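Listening to Rooms
Evening course at Umley Hall, Room 408
Lecture notes for the fourth meeting: Why some rooms ring and some rooms swallow you
Notes by Ulla Kemppainen

Welcome back, everyone, and thank you for the pile of listening diaries, which I read over two evenings and a great deal of tea. Several of you wrote that your bathroom makes you a better singer. I'm going to take that seriously tonight, since it's a very good place to start.

Last time we got as far as the idea that a sound in a room reaches you more than once. First comes the direct sound, straight from the mouth or the violin to your ear, and after it come the reflections, one from the floor, one from the ceiling, some from the walls, and then reflections of those reflections until there are so many of them arriving so close together that your ear gives up sorting them and hears one smooth tail. We call the tail reverberation. If a single strong reflection comes late enough to be heard by itself, we call it an echo. For speech, the usual rule of thumb puts the dividing line at 50 milliseconds, and please do treat it as a rule of thumb (music is more forgiving, and a sharp handclap is less).

Melquiades Becerra asked why a small bathroom can sound "bigger" than a living room. What he's noticing is that the tail lasts longer. Tile and glass give back nearly everything that strikes them, so the sound has to bounce a great many times before it fades, while in the living room the couch, the rug and the curtains are all taking a bite out of it at each pass. The size of the room matters too, of course, and all else being equal a larger room rings longer, but all else is so rarely equal!

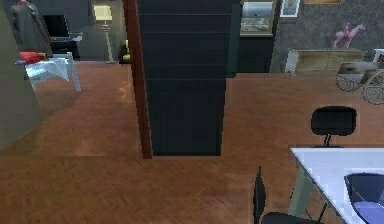 Absorption is the word we need next, and it's a friendlier word than it looks. Every surface is given a number between zero and one. An open window scores one, because whatever goes out of it doesn't come back. A painted concrete wall scores close to zero. Most things we live with fall somewhere in between, and the annoying part is that the number changes with pitch. Take a wood floor like the herringbone parquet here: with all that bare board running back to the walls, I'd expect the high sounds to come back bright and clear, consonants and all. A heavy rug on top would tame them nicely, and would do very little for a low hum. Wood paneling with an air space behind it does rather the reverse, because the panel gives a little when a low note pushes on it and uses up some of the energy that way. So when a friend tells you that wood is "warm," you may nod politely and then ask how it's been put up.

To work out how long a room will ring, we multiply the area of each surface by its absorption number, add up the results, and compare the total with the volume of the room. More volume, longer tail. More absorption, shorter tail. I've put the formula on the back table for those who like that sort of thing, and those who don't may skip it with a clear conscience. Everybody should know what we mean by reverberation time, though: the time it takes a sound to drop by 60 decibels once the source stops. It's a very large drop, practically from loud to gone.

A word about pitch, as I rushed it last time and Sarmīte Navickas quite rightly caught me. When we speak of the low range in these notes, think of 200 hertz and below, where you find the body of a man's speaking voice and most of the cello's comfortable notes. When we speak of the high range, think of 2000 hertz and up, where so much of the business of understanding speech is done. The consonants live up there, s and t and f and k, and they're weak little things compared to the vowels. A room with a long tail smears the vowels over them, and then people say the speaker is mumbling. Poor speaker! Often it's the ceiling's fault.

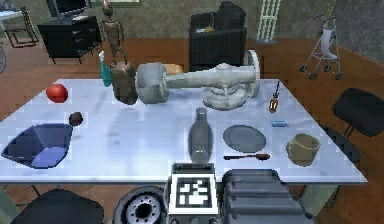 Listening to Rooms / Handout 4 / page 3

Hard things and small rooms

Furniture deserves its own section, and it doesn't usually get one. Soft furniture absorbs, as we've said. Hard furniture does something else that's useful: it scatters. A flat, bare wall sends a sound off in one direction like a billiard ball, and if there's another flat, bare wall facing it, the sound can go back and forth between them with a nasty buzzing quality we call flutter. A bookcase with books of different depths breaks this up beautifully. A large marble-topped table is a good reflector at speaking pitch, and people sitting across from one another at such a table get a helpful early reflection off the top, provided it isn't drowned out by the clatter of dishes.

Helmi Hakala told us about the reading room at Girnolska, where you can hear a page being turned on the opposite side and can't make out what the librarian beside you is saying. I've thought about it all week. My guess is a curved ceiling. Curves gather sound and deliver it to one spot, which is lovely if you're sitting in the spot and maddening everywhere else. If any of you can get there before the end of the course, do take a seat under the middle, then move a few steps and listen again.

The old chapel at Ondlow is our other case for tonight. It has stone walls, a stone floor, and a tail that goes on long after the choir has closed its mouths. Slow plainsong sounds glorious in it. The lunchtime lectures sound like soup. When Nisreen Geagea spoke there in October she slowed down, left a pause after each phrase, and stood much nearer the front row, and you could follow her. Standing closer strengthens the direct sound, while the tail stays much the same everywhere in the room. You can use that trick tomorrow without spending a penny.

For next time

Please choose two rooms you can get into easily, one that rings and one that doesn't. In each, clap once, say your own name at ordinary loudness, and hum the lowest note you can manage. Write down what you hear before you look around for reasons. Then list the surfaces, floor first.

Read the chapter on absorption in Pitkänen, leaving out the tables. We'll do those together, with the windows open if it's still this hot, and then with them closed.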